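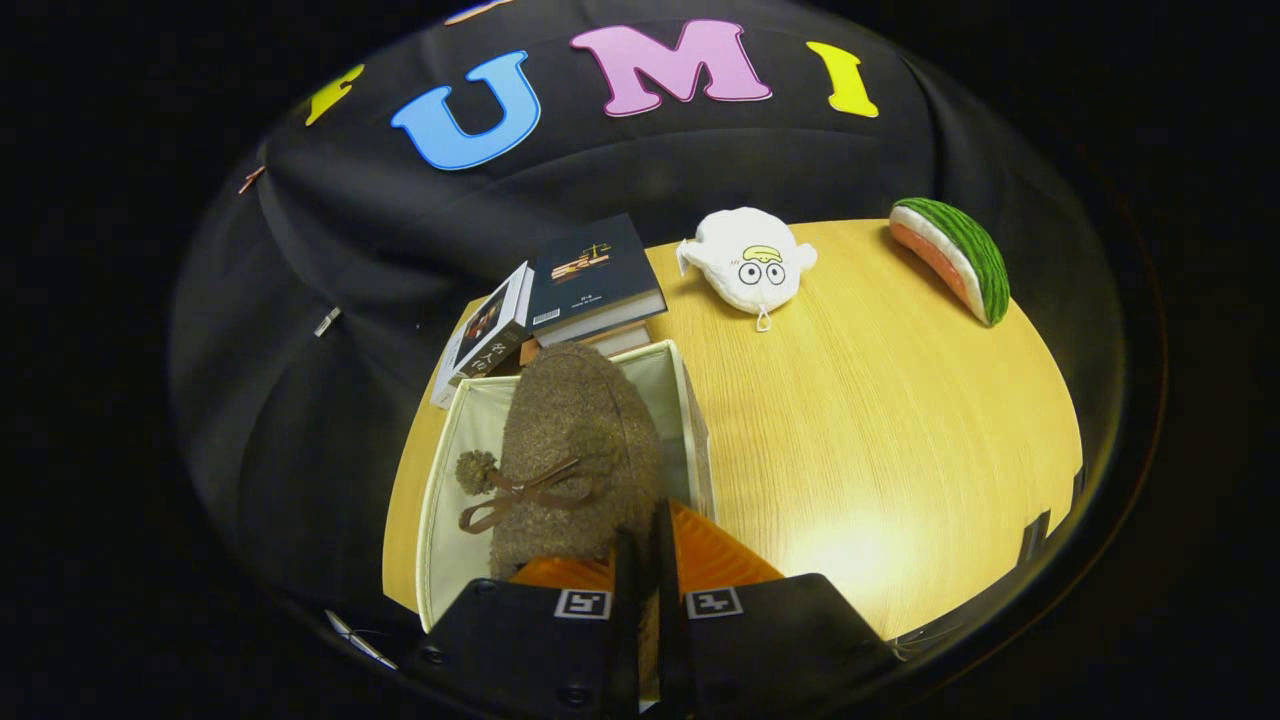 Minutes of the working group on good practice for hand-held gripper recording
Banbridge office, September, start 14:05

Chair and minutes: Anikó Oláh
Present: people from Zekex, Omlow and the Christodoulou workshop. One person from Omlow joined by telephone and left before item 4.

1. Minutes of the last meeting
Accepted with one correction. In the part on storage, "every operator" must be read as "every site".

2. Review of recordings against the draft rules
Zekex checked 191 recordings made since the last meeting. Of these, 119 followed all the rules of the draft and 77 were made at the Banbridge table. The most frequent fault was a missing note about the start position of the objects. The second was a finger marker that was covered by the hand of the operator for a part of the task.

Omlow asked if a recording with a covered marker must be thrown away. After a long discussion it was agreed that it can be kept, but it must be put in a separate folder and not mixed with the good ones. Christodoulou did not agree fully and wishes this to be written here.

3. Rule on the markers and finger pads
The text now says: both finger markers must be clean, flat and fully visible before the first recording of the day. If a marker has a lifted corner, it is replaced and the gripper is calibrated again. Pads are changed in pairs, never only one. The word "regularly" was removed from this rule, as each site understood it in a different way. The new text says "after 5 sessions, or sooner if the pad is damaged".

4. Rule on the table and the background
Discussed were loose cables, reflections on the table top and folds in the cloth.
Cables: they should be fixed so that the operator cannot catch them with the sleeve or the gripper. Agreed.
Reflections: Omlow proposed to forbid them. The others found this too strict — a home kitchen has reflections also, and the recordings should be useful for such places. The rule will only say that the lamp is not moved during a session.
Folds in the cloth: no rule.

5. Objects
Soft objects such as slippers and plush toys may be used without a special check. Books from a library may be used only if the library has agreed to it in writing. Each site keeps a list of its objects and writes in it when one is taken away or replaced. The question of the storage bins with soft walls stays open: Christodoulou would like to have the height of the opening measured before each session, Zekex finds it is too much work for the operators.

6. Breaks for operators
The draft had no rule on this. Zekex reported that two operators had pain in the wrist. Until there is a better text, no operator records for more than forty minutes without a pause, and changing hands is allowed if it is written in the session note.

7. Actions
Anikó Oláh: send the changed text of rules 3 and 4 to all sites.
Zekex: correct the missing start position notes where this is still possible.
Omlow: propose a short text on breaks, one page at most.
Christodoulou: try the bin measurement for one week and report how long it takes.

8. Other matters
The key of the small store room is now kept at the reception.

The meeting was closed at 15:50. The next one will be at Omlow.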